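**Open day at Jamstead, posting as I go** - 2018-06-15

1/ Made it. Parking is a mess, go around back by the loading dock. Badge line moves fast. Coffee is free, pastries gone already.

2/ Whole thing is in one long hall. Cloltar has the front half, Drenix the back. Skipping the big palletizers for now, saw those in February.

3/ Safety talk was 6 minutes. Stay behind the yellow tape, don't lean on the fences, no flash. Guy next to me used flash.

4/ First stop, bin picking. Fine. Bolts, brackets, same as everybody's bolts and brackets. Fast though. Kids love it

5/ OK the thing I came for. Back corner, soft goods. Arm works on cloth. Adebayo Osagie is running the demo and taking questions at the same time, no idea how.

6/ Adebayo on why cloth is hard: a bolt is the same shape every time you look at it. A shirt never is. So the arm has to look again before every single grab. There's a small camera right down by the fingers for that.

7/ Screen next to the table shows the feed from it. Much better than squinting over shoulders. Blue print with little fans all over it, thin yellow stuff on top. Corner of the yellow folded down right between the fingers, nice target you'd think.
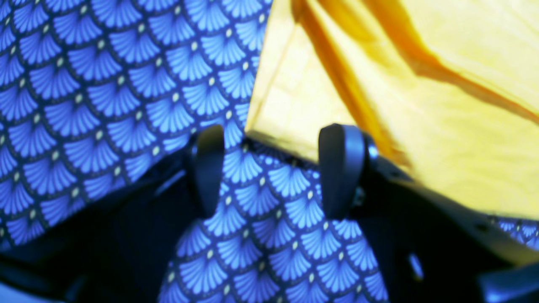
Svatopluk Sýkora

8/ Asked about that corner. Adebayo says corners are good but only if you get one layer. Go too deep and you take the blue with it. Single layer is the whole game apparantly.

9/ Somebody asked about patterns. Busy prints can help, more for the software to hang on to. Plain shiny cloth is worse, also anything see-through. They still get it wrong on some and he didn't hide it.

10/ Training set for this station is 400 pieces of fabric. Most of them from thrift stores. He'd like a lot more wool.

11/ Software is called Etim. Runs on the PC under the table, not in the cloud. Asked twice because I didn't believe it.

12/ Woman from a hotel laundry asked the real question - how many pieces an hour. Answer: not enough yet for her. She took a card anyway. They talked for a while after, couldn't hear over the compressor.

13/ Price? "Depends." Every booth today, "depends."

14/ They let visitors toss in their own stuff. I gave it my scarf. Took 3 tries, then up it came. Small round of applause, mostly for the scarf I think.

15/ Notes to self: ask for the finger drawings, ask if the pads wear out, find out who does the wiring on the wrist because our cables always snag right there.

16/ Fingers are swappable btw. Couple of bolts. He said they went through 14 shapes before they stuck with the rounded ones. Pointy ones kept pulling threads.

17/ Drenix talk starting, battery at nothing. Soft goods corner is open till closing, go early, teh line behind me is out past the coffee now.

18/ Found an outlet. Drenix talk was mostly slides. Going back to the cloth table, still don't have my scarf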